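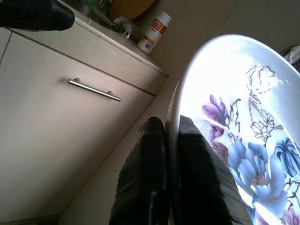
About Fliris

Fliris rents and sells secondhand dinnerware. We stock plates, bowls, serving dishes and cups, mostly floral patterns and mostly pieces that are no longer made. Our customers are people giving a dinner at home, small restaurants that want plates that don't match, and families trying to replace something that broke.

The business was started by Su-chen Fung and Esperanza Boateng, who met while clearing out the same estate sale. Su-chen wanted the dinner plates and Esperanza wanted the bowls, so they split the lot and shared a car home. The first rental was for a birthday lunch and went out in two banana boxes. We now have around 1000 pieces on the shelves and 11 full sets that can go out together.

How we handle the dishes

Everything that comes in goes to the kitchen first. Each piece is washed, rinsed and held up to the light to look for hairline cracks, then checked again along the rim, where most chips are. Painted patterns don't go in the dishwasher. Plates with gold trim get a softer cloth and stay out of the racks. 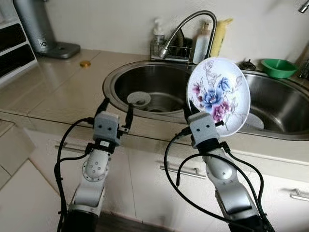
A floral plate at the kitchen sink.

A double sink makes this work a lot easier. We use one side for washing and keep the other for rinsing, and we ask renters to do the same if they want to wash up before sending things back. They don't have to. Scrape the plates, put them in the crate with the dividers, and we'll take care of the rest.

Pieces that don't pass are marked down and sold as seconds, or given to the art teachers at Stostetti School for mosaics. We do not glue plates and put them back into rental.

The patterns

Blue and purple flowers are what people ask for most. Esperanza thinks it's because they go with nearly any tablecloth. Su-chen prefers plain white and has been outvoted on this for years.
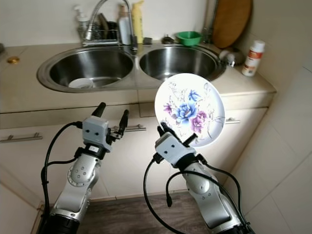

A blue and purple floral plate in front of the sink.

The stock book is where we write down every pattern we have handled, with the size of the plate, the mark on the back if there is one, and who we bought it from. Many pieces have no mark at all. In those cases we give the pattern a name of our own so we can find it again – Trulline, for one, is our name for a set of lilac cups with a scalloped saucer. If you are looking for a match, send us a photo of the front and the back and we will go through the book for you. There is no charge for looking.

Before a set goes out, we lay it on a table to check that the sizes sit well together. A round table shows this quickly, as the plates have less room to spread out.

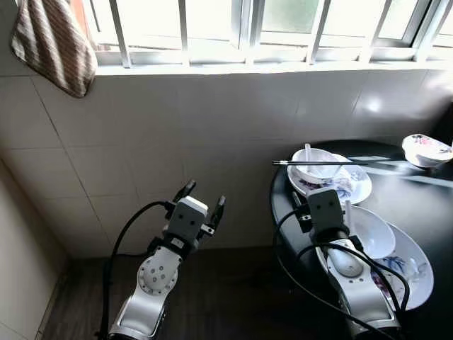

Visiting and pickup

We are on the ground floor of the Hung Building, using the side door. Pickup is from 9 a.m. to noon, and returns can be left until 6 p.m. We close for most of August.

To sell us dishes, please write first with a short list of what you have. We buy single plates as well as sets.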